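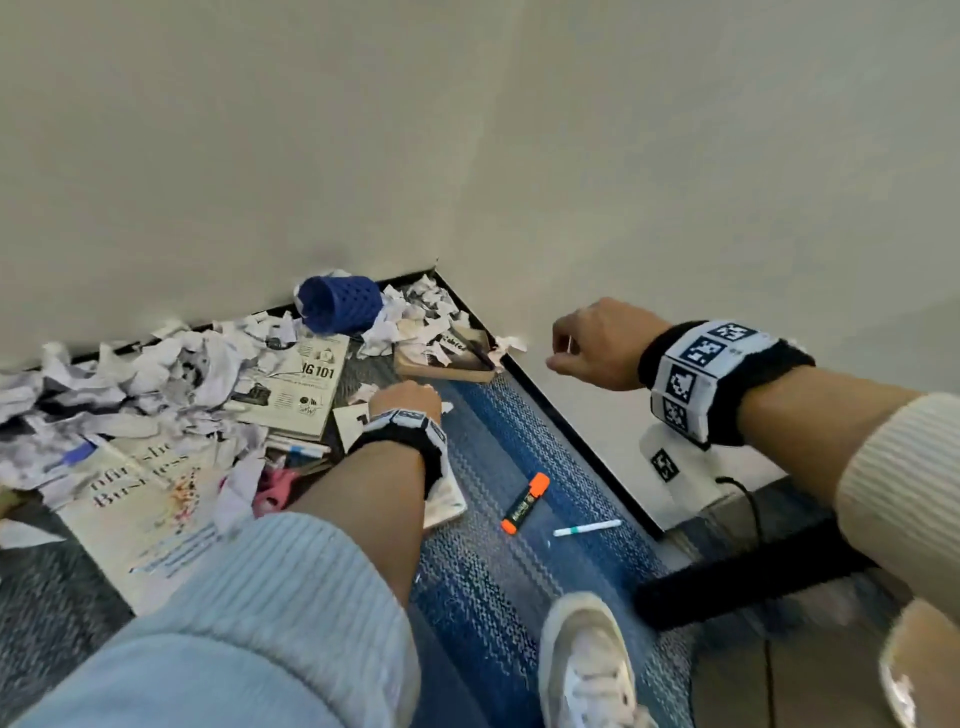 Sarita Yadav

I don't buy the carpet powder hype. The tub I tried in August promised fresh fibers in 5 minutes and left grit along the baseboard that took two passes with the crevice tool to shift. Pick up paper scraps by hand first, corners included, then vacuum slowly in both directions. For smells, plain baking soda left overnight did as much for my rug as the pricey stuff. Rented steam cleaners? Maybe. Mine soaked the backing, and I'd want to see one work before paying again.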